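**From the toy library: the great sort-out**

The toy library reopens in March after its winter break, and we'd like to thank everyone who brought things back before the deadline. We'd also like to thank the household that returned a jigsaw borrowed under the previous government. It has all its sky and most of its cow.

Padmavathi Krishnan has been through the cupboards and reports that we now own 400 items, of which 27 are incomplete in a way that matters. A snakes and ladders set with one counter missing can go out with a button. A memory game with an odd number of cards can't, though it did go out for most of last year, and we gather there were tears, mainly among the grandparents.

Missing pieces are the usual story. They turn up in coat linings, hoovers and, once, a trifle. If you find something small and brightly coloured at home and can't think why you own it, please put it in the jar by the door. You don't need to own up.

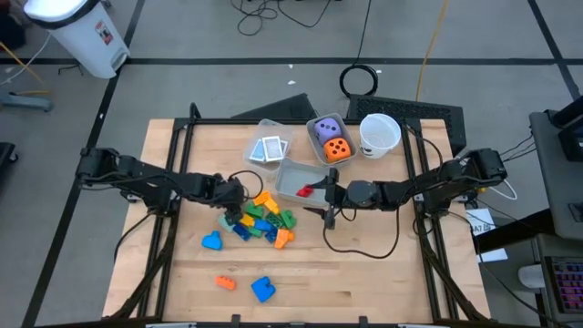 *Blocks and playing cards on the sorting table.*

A few changes this season. Loans now run for three weeks instead of two, as two was being treated as a rumour. The late fee stays at 50p and goes into the battery fund. Anything that plays a tune will be lent with its batteries in a separate bag, so that parents may come to their own decision.

We've also had a generous gift from the Ollum playgroup, which is closing its hut and has passed on a wooden railway, a shop till and 19 hand puppets, nearly all of them foxes. Ngaio Harawira is washing the foxes. If your child was hoping for a rabbit, it would be as well to prepare them.

Still wanted: lidded boxes, a working egg timer, and the instructions to Hiltus, a board game in which you appear to trade herring. Two families have borrowed it and come back with different rules, and both say they won.

Doors open at 10am in the side room. Please bring your card, or a convincing account of where it went.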